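Olon Garment Steamer, Floor Model
Item no. 183
In stock at Grimedside. Collection from the side door, or we post.

Floor standing steamer for shirts, dresses, curtains, the lot. No board needed. Fill it, switch on, wait for the light, go. We've sold this one for years and it's the one we send people home with when they come in asking for "just something that works".

The tank lifts out from the back. Takes plain tap water, but if your kettle furs up use filtered. Please don't put scent in it. Not lavender, not fabric softener, nothing. Half the ones that come back for repair have something sticky in the hose.

Pole goes up in two sections. Twist to lock. The lower collar is stiff out of the box and loosens after a week or so. Hanger hook folds flat.

What it's good on

Cotton, linen, viscose, most wool. Corduroy especialy, because an iron flattens the ribs and then you're stuck with shiny patches. Steam from the inside of the garment if you can, brush the ribs up with your hand while it's still warm, leave it hanging ten minutes. Cuffs and collars need a second pass, they always do.
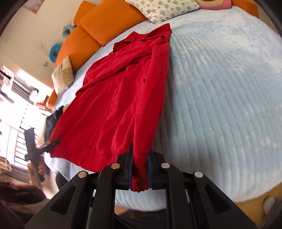
What it's not good on

Suede, leather, waxed jackets, velvet if you're impatient. Anything with glued-on trim. Sharp trouser creases, well, you can get close with the crease clip but an iron still wins. If you need a knife edge every morning buy the Birero press instead, same shelf, costs more.

Specs

Power: 2,625 watts
Steam settings: three
Hose: fabric covered, replaceable
Cord: long enough for most bedrooms, not long enough for most landings
Auto shutoff: yes, when the tank runs dry
Wheels: four, two lock
Color: white or gray. Gray is back in August

In the box

Base, tank, pole (two parts), hanger, steam head, fabric brush, crease clip, heat mitt. One mitt only, fits either hand. Instruction leaflet, which is mostly diagrams. We print a plainer one and put it in with every order.

Using it

Fill to the line, not over. Hang the thing up. Button the top button so the collar sits right. Start at the top and work down, slowly, with the head just touching. Pull the hem gently with your free hand (mitt on the hand near the steam). If it spits, hold the hose up straight for a few seconds and let the water run back down to the base. Spitting is nearly always a sagging hose.

Let clothes cool before folding. Warm and damp goes straight back to creased, and a damp pile in a closed drawer smells by the end of the week. Hang first, stack later. Heaviest stuff at the bottom.
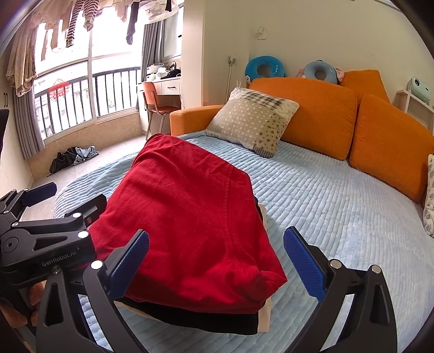 Seul-gi Yook wrote in to say the brush attachment is better than the leaflet makes out, and that she gets through a whole week's shirts on one tank if she keeps to the middle setting. Her only grumble was the hanger, too narrow in the shoulder for her husband's coats. Fair. The wide hanger is sold separately and fits the same post.

Spares and servicing

Hoses, mitts, brushes, tanks and wheel sets kept in stock. Steam heads to order. Descale every couple of months in a hard water area, there's a drain plug underneath. Unplug it first and let it go cold, please. Vukčević descaler is what we use on the bench, one sachet per clean.

Two year warranty on the base, one on the hose. Bring the receipt or give us the name it was bought under.

Knits and fleece

Lay them flat, don't hang. A heavy wet-steamed sweater on a hanger grows shoulder bumps. Spread it on a bed or a towel, lowest setting, hold the head just off the surface and let the steam drop in. Smooth out with your palm, don't drag. Fleece hardly needs any, too much and it goes limp.

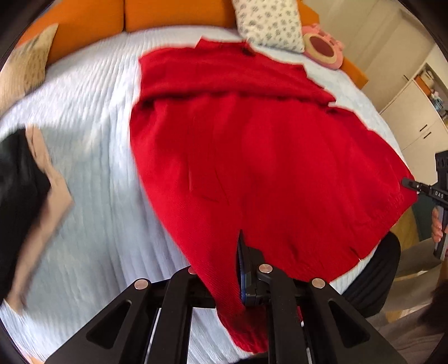

Grimedside Housewares / Laundry & Garment Care Department

Questions about this item, ask for Dae-han Kwon on the counter, extension 101. He does the repairs as well so if he's not answering he's got a machine open. Leave a message with the item number and he'll ring back after 2 pm.

Returns: unused and boxed, fine. Used, we need to look at it. Empty the tank before you bring it in, we've had some very wet boxes.

Delivery is to the doorstep only. We can carry it up stairs if you tell us when you oder.

See also: wide hanger, spare mitt, Birero press, Olon travel steamer (smaller tank, same head).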